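We use cookies to remember your settings. By continuing to browse you accept this. OK | Manage

29/01/2019

Cabinet episodes, Tikbridge pipeline. Picking up from where Siv left the branch on the bench machine.

Replay drift first. Trajectories out of SLAM look fine one hand at a time, but the left/right offset walks during the door part. Plotted relative pose between the two grippers for the first 40 episodes. Flat at the start, then a step as soon as the doors are wide open. Same shape nearly every time. Not noise.

Two suspects:
- map losing features when a big white door fills the fisheye. Plain panel, nothing to lock on to.
- time offset between the two streams. Tuva measured it last week but only on the old firmware.

Tried masking the finger region harder before feature extraction. Helps a bit at the lower corners, where the tags and pads were still leaking through (mask was drawn for the old fingers, should have checked that). Commited the new mask, mask_v3, do not use v2 for anything.
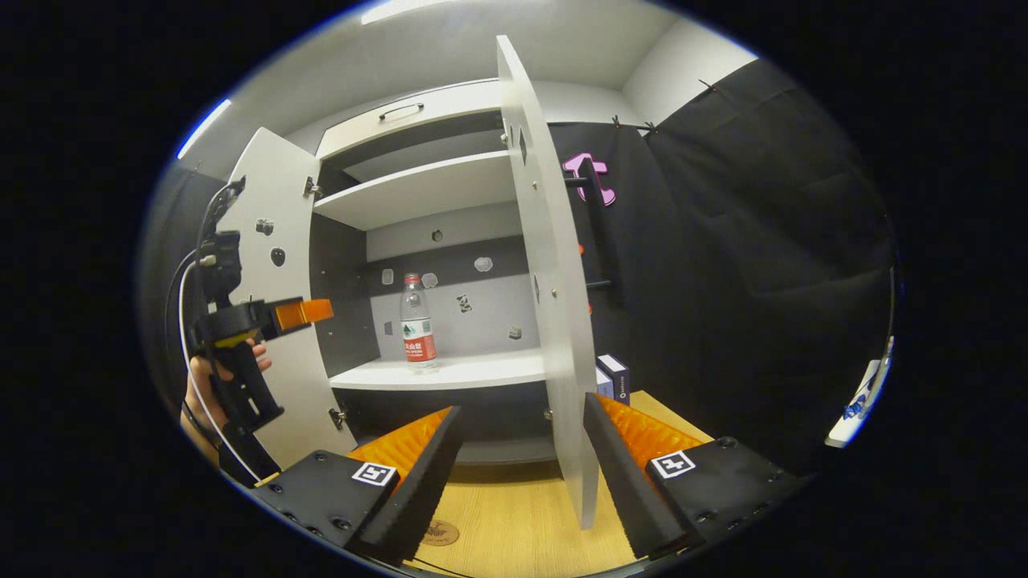 Time offset: reran the sync with the clap at the start. Got a different number from Tuva's by more than one frame. Put hers in the config as a fallback, mine as default. Needs a third measurement from somebody who isn't me.

Gripper width from the tags is OK. Dropouts when one tag goes dark against the curtain side, filled by interpolation up to 5 frames, past that the episode gets flagged. Flag count looks sane now. Before the fix it was flagging on a NaN compare, so basically everything got through. Ugh.

Planner side, Ottar's question: can we keep the bottle reach and the door pull as one policy or split them. Trained both ways overnight on the Masri box. Single policy stalls at the handover, hovers with the hand short of the shelf. Split one gets in but the switch condition is a hand-tuned threshold, and I don't like it. Loss curves useless for telling them apart, 2,683 steps in they are on top of each other.

Action horizon shortened from 16 to 8 for the reach only. Less overshoot in sim. Have not run it on the arm. Sverre wants the speed cap left on until the collision model has the open doors in it, fair enough. At the moment the model still thinks the cabinet is a closed box!! So every plan to the lower shelf comes back as in collision and the checker has been switched off in the launch file since who knows when. Turned it back on. Door angle as two extra joints, Hjørdis has a URDF from Girnstead that may be close.

To do
- third sync measurement (Tuva?)
- door joints in the collison model, then checker stays ON
- rerun SLAM on the flagged ones with mask_v3
- add texture to the map pass, slow sweep of the room before touching the doors
- ask Siv why the loader drops the last frame

Rerun started 17:20, logs in the usual place under cab_relpose.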